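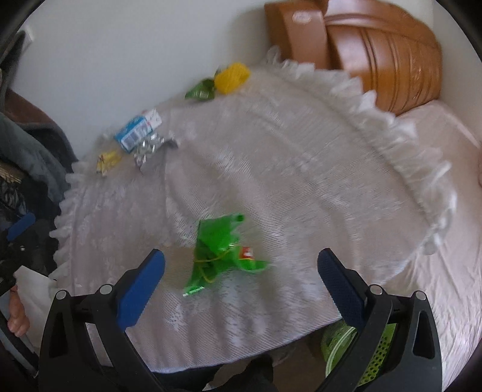

Green bag with the yellow string, on the bed. Gripper open.

Thin plastic bags: keep the failed grasps or delete them?
Forum: Data collection and demonstrations

keyvan_g
Posted 13 August 2019
Hello all. I am collecting demonstrations with the hand-held gripper for a tidying policy. The task is simple to say: take the things lying on the bed and put them in a basket. I have 392 episodes now. Cartons are fine, the mesh bag is fine. The crumpled plastic bags are my problem. In 109 episodes the first closing of the fingers misses or slides off, and I have to open and try again.

My question is if I should delete these episodes, or cut out the first try and keep only the good part. My colleague at Delterlow says delete everything which is not clean. I am not so sure.

Keyvan Ghaffari

plestik
Delete. I trained on a mixed set in April and the policy learned to hesitate. It closed the fingers in the air, opened them, closed them again, also on objects which are very easy. After I removed the episodes with second tries this behavior went away. 109 is a big part of your set, I would not risk it.

yhon_h
I do not agree with plestik. If all your examples are perfect, the policy has never seen what to do when the bag slips, and a bag like this will slip. Keep the second tries, but cut the moment of the bad closing itself. The start of the episode is then "fingers open, bag moved a little, go again". This is a useful state.

What I would delete is something different: the episodes where you move the hand too fast. In your picture the bag is already blurred. If many images are like this near the moment of grasping, the model does not know where the folds are.

Yhon Huamán

plestik
How do you cut it without a jump in the trajectory? Mine had jumps and training was worse than before.

yhon_h
I do not join the two pieces. I make it a new, shorter episode which starts after the fingers are open again. No jump.

keyvan_g
Thank you both. Yhon, you are right about the speed, I looked at ten episodes and in six of them I am hurrying at the end. I will record slower.

One more thing. The bag has a string looped over the middle, and I often aim for the string and not for the plastic. Is this bad?

benavides
It is bad if you do it only sometimes. Decide one rule and write it down before you record. My rule is always to pinch the thickest part of the folds, never a string or a handle. With two persons recording and no rule, our set from the Wirnlow apartment was nearly useless, each person had a different habit.

Also please change the cover of the bed from time to time. Lace has many small holes and edges, and with only one cover in the data the policy can depend on it. I repeated 23 episodes on a plain sheet and it helped me.

plestik
+1 for the cover. I still say delete the second tries, at least for the first training. You can add them later and compare.

keyvan_g
OK, this is a fair test. I will train one time without them and one time with Yhon's short episodes, same number of steps. The goal is 600 episodes before I start, with the slow hand and the rule from benavides. I will write the results in this thread.

yhon_h
Please keep the raw recordings also. I deleted mine once and had to collect everything again.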